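## 4.2 白色天板に残る食品由来の汚れの記録

本節では、調理や配膳の準備に使う白色の作業台について、食品が置かれた後の天板の状態をどのように区分し、記録したかを述べる。対象は Stosmont の共同調理室と Herari の試食室にある作業台で、いずれも白色または白色に近い天板をもつ。濃色の天板と木目のある天板は、淡い色の汚れの判別に個人差が大きかったため、本節の集計から除いた。

汚れの区分には、Harju 調査で作成した四区分を一部改めて用いた。第一区分は「塊」で、指または器具でつまみ上げられる大きさの食品とその断片を指す。第二区分は「液だまり」で、天板上に広がり、輪郭を目で追える液体である。第三区分は「筋・斑」で、細長い跡、しみ、こすれた跡を含む。第四区分は「点」で、個別に認められる微小な暗色または有色の跡をいう。

旧版では筋と斑を別の区分としていたが、記録者の間で判定が割れることが多かった。黄褐色の淡い斑は、見る角度と照明によって筋状に見える。改訂にあたり両者をまとめ、形の違いは備考欄に自由記述で残すこととした。

図4(a)は白色天板と塊の例であり、塊はピンクがかった赤色で、表面にしわ状の凹凸がある。天板には淡い黄褐色の汚れが散在し、塊の左やや下に黄褐色から橙色の短い筋がある。右下寄りの斑点状の汚れは、本節の区分では「筋・斑」に含め、離れて存在する微小な暗色の跡のみを「点」とした。 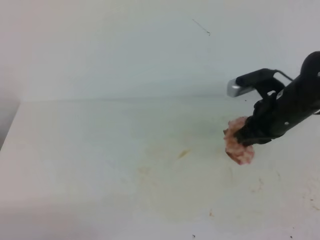

記録票は3228件である。このうち天板上にいずれかの区分の汚れが記入されたものは1931件であった。一枚の記録票に複数の区分が記入されることを認めているため、区分ごとの件数を足しても1931件とは一致しない。塊と液だまりの両方が記入された記録票は718件で、以下ではこれを「併存例」と呼ぶ。

併存例を別に扱うのは、片付けの手順が塊のみの場合と異なるためである。塊のみであれば、取り除いてから一度拭く手順で足りることが多い。液だまりを伴う場合は、塊を動かす際に液が引かれて筋になりやすく、拭き取りの範囲も広くなる。Stosmont の調理室では、塊を先に取り、液だまりの外側から内側へ布を寄せる手順がとられていた。Herari の試食室では紙を先に置いて液を吸わせていた。二つの手順の優劣は本節では扱わない。

天板の範囲については、壁際の帯を独立した領域とした。壁際の帯は、天板と壁の境目から手前200 mmまでの部分である。この部分は布が届きにくく、また境目に沿って明るさがわずかに落ちるため、淡い汚れを見落とすおそれがある。天板と壁の色が近い部屋では境目そのものが読み取りにくい。記録者には、境目の位置を先に定めてから帯の内側を見るよう指示した。

図4(b)に白色の面と淡い灰色の壁の境目を示す。境目は細いやや暗い線として認められ、線の直下では面の明るさが壁より少し低い。面の色は中央で青みのある淡い灰色、右側でクリーム色に寄っている。こうした色の移り変わりは汚れとして数えない。

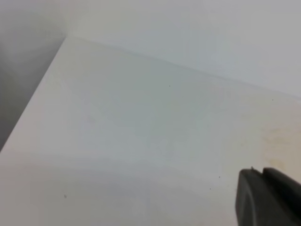

色の移り変わりと薄い汚れを取り違える誤りは、記録の初期に目立った。対策として、記録者は視線の高さを変えて同じ箇所を二度見ることとし、見る位置によって場所が動くものは陰影または反射として扱った。場所の動かないものだけを第三区分に入れる。この方法は手間がかかるが、記録者間の食い違いを減らすうえで有効であった。

食品の側の記録は、色と形にとどめた。品名を記入させると、加熱や調味の程度まで推測して書く者が現れ、記録の粒度がそろわなくなる。色は「赤系」「褐色系」「黄橙系」「白系」「その他」から選び、中間の色は二つまで併記できる。液だまりについても同じ色の選択肢を用い、塊と液の色が異なる場合はそれぞれに記入する。

図4(c)は併存例に当たる。ピンクがかった褐色の小さな塊の周囲に黄橙色の液だまりがあり、塊の色は「赤系・褐色系」、液の色は「黄橙系」となる。天板の奥には白色の壁が続く。

図4　白色の面における記録区分の例。(a) 塊と淡い黄褐色の汚れ、(b) 白色の面と壁の境目、(c) 塊と液だまりの併存例。 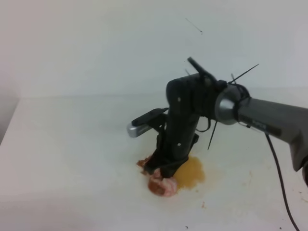 最終更新：8月（4.2節、区分の表記を統一）

併存例の判定では、液だまりが塊に接しているかどうかを問わない。離れた位置にある液であっても、同じ天板上に同時に認められれば併存例とする。旧版の Harju 調査では接触を条件としていたため、本節の718件を旧版の件数と直接比べることはできない。旧版の記録票には接触の有無のみが残り、離れた液だまりの記入欄がなかった。

液だまりの大きさは測っていない。試行では定規を添えて長径を読む方法をとったが、輪郭が薄く広がったものでは端の決め方によって値が変わった。代わりに「塊より小さい」「塊と同程度」「塊より大きい」の三段階とし、塊のない場合は空欄とした。空欄は欠測として扱わず、塊の欄と合わせて読む。

拭き取り後の記録には Tullar 票を用いた。Tullar 票は拭き取り前の票と同じ天板の略図をもち、残った汚れの位置を書き込む。略図には向きを示す印があり、壁のある側を必ず上にする。向きを誤った票は位置の照合に使えないため、区分の集計にのみ用いた。

黄褐色のしみは、拭き取りの前からあったものか、当日の作業で生じたものかを一枚の票から判断できない。そのため、作業前の票がある天板に限って新旧を分け、それ以外は「時期不明」とした。時期不明の汚れは、次節で扱う拭き取り回数との対応からは除いている。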